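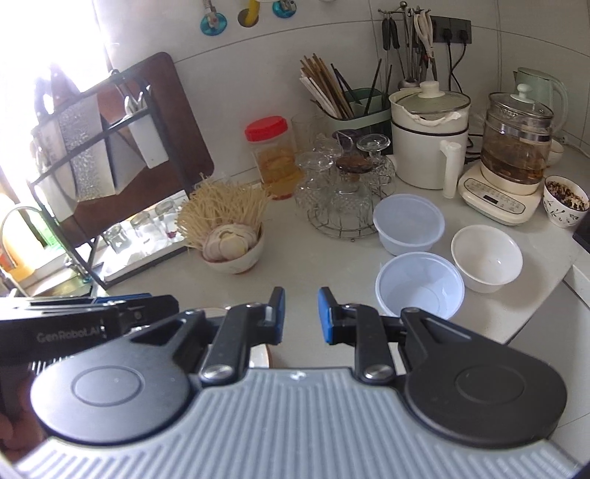 Up before six again because the kitchen gets the good light early and I wanted most of the counter work finished before Marisol needed the stove for lunch. Oatmeal, two cups of coffee, then I cleared my wrist brace off the charger shelf where I keep leaving it and got started.

The target for this kitchen is 542 good episodes by the end of October 2024. Jaqueline sends the list each evening and I work through it the next day. Today's list was bowls, mostly. Pick up a bowl, put it somewhere else on the counter, let go, back off. Then bowls near other bowls. Then bowls with something else close by that must not get knocked. It sounds like nothing, but it took the whole morning.

I did the first 80 without changing anything except where the bowl started. Jaqueline wants the start position different every time and I have a habit of putting it back in the same spot. I caught myself doing it for a whole run and had to throw those out. From now on I will put it down with my left hand without looking, then look, then start.

The hand gripper is fine for the first hour and then my thumb gets tired. When my thumb gets tired I close the fingers too fast, and the check script flags it. Berenice says her rejections go up in the second hour too. She is doing the Kultville apartment, which has a bigger kitchen and no one living in it. I would like that on some days, but then I would also have to bring in my own groceries and dirty my own dishes. The point of working in Marisol's kitchen is that it has her things in it, the noodles, the tea, the kettles, the chopsticks, the cutting board by the sink. Jacinto said on the call that the model trained on the lab counter alone did badly as soon as the counter had anything on it. So I am not supposed to tidy.

I did have a small argument with Marisol about that. She wanted to put things away since a person was coming in to record them. I told her please leave it the way it would be on any morning. She left it, but she wiped the counter down twice while I was setting up.

Clear glass is the hard part. The three textured glasses are on the list for tomorrow, lifting one off the rack and setting it back. I tried a few today as practice and did not save them. With the blue tips I have to come in straight and close slowly, and if I come in at an angle the glass turns. The stemmed one I am going to ask Jaqueline to take off the list. It belongs to Marisol's mother and I don't want to be the one who breaks it.

The white on white is a problem too. White bowls on a white counter with the window off to the left. Soledad looked at a sample of my uploads at lunch and wrote back that in the brightest ones the edge of the bowl goes missing for a second or so when I tilt toward the window. She does not want them deleted, she wants them tagged. I went back and tagged them. That was over 120 clips to open and look at, and it took longer than recording them did. I need to ask if tagging time goes on the same timesheet line. Last month in September it did not and I had to fix it afterward.

Rejected today: the run with the same start spot, 4 where I bumped the neighboring bowl, and one where the phone rang and I stopped halfway with the fingers closed. Jacinto says the bumps are worth keeping in a separate folder, so they are in there, named the way he likes. The phone one I deleted.

Marisol made noodles for lunch with the onion and gave me a bowl. We ate standing up. She asked what the robot would do with all this and I said put bowls away, eventually, and she said her sons were supposed to do that.

Afternoon was short. The sun had moved off the counter by two and the afternoon clips are supposed to be their own set with a separate label, which I had not made yet. I made the label, did one small batch to see that it uploaded, and stopped. The upload to Sison hung at the last file and I restarted it from the car.

For tomorrow: spare battery, the soft cloth for the fingertips, tape for the spot on the floor where I stand. Ask Jaqueline about the stemmed glass. Ask about the timesheet. Call Berenice back about swapping kitchens in the last week, if Marisol doesn't mind having somebody new.

Thumb is sore. Ice and bed.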